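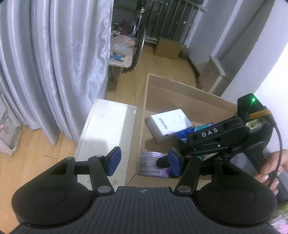
Progress report: open day and demonstration of hand-held gripper work

6 February 2025
By Rohani Liew

To: Bożena Wysocka, Bustamante Fund

Dear Ms. Wysocka,

This report covers the open day of the Povstead household handling project and the work we did in the weeks before it. The expenses are sent in a separate file.

The plan in our proposal was to collect recordings of people packing and unpacking small goods with hand-held grippers, and then to show this work to visitors in a normal home. Both parts are done. We now have 2,489 recordings, of which 2,107 passed our first check. The others were mostly rejected for one of two causes: the item left the view before it was released, or the recording was stopped too early. We keep the rejected ones, but we do not use them for training.

The open day was held in the apartment of one of our operators. We received visitors in small groups, up to three at one time, and each group stayed until their questions were finished. The main demonstration was the cardboard box task. Small packages and containers are placed in an open box, and the operator handles them with a gripper. After the demonstration the visitors could try it with our help.

Two guests came from Arnico, who are interested in the packing of returned goods. They asked if the tilt of a carton makes a difference to the grip. It does, and we have too few recordings of strongly tilted items. I have added this to the plan. A guest from Bivudari asked mostly about the privacy of people whose homes are recorded. We showed her the consent form - she suggested shorter sentences, and we have already changed the second page.

There were some difficulties. Beginners close the fingers too early, and our instruction sheet did not warn about this. The strong daylight in the apartment also made some recordings too bright in the white areas. We will repeat a part of this set in the evening.

For the next period we ask to move one item in the budget. We planned to rent a room for practice, but the operators prefer to work at home. We would like to use this money for spare fingertip pads and cables. The total does not change. Please let me know before the end of February if this is possible.

With kind regards,
Rohani Liew
Povstead project

3 comments
2 shares

Related items
Consent form for home recordings, new version
Instruction sheet for first-time operators
Povstead: notes on the first check of recordings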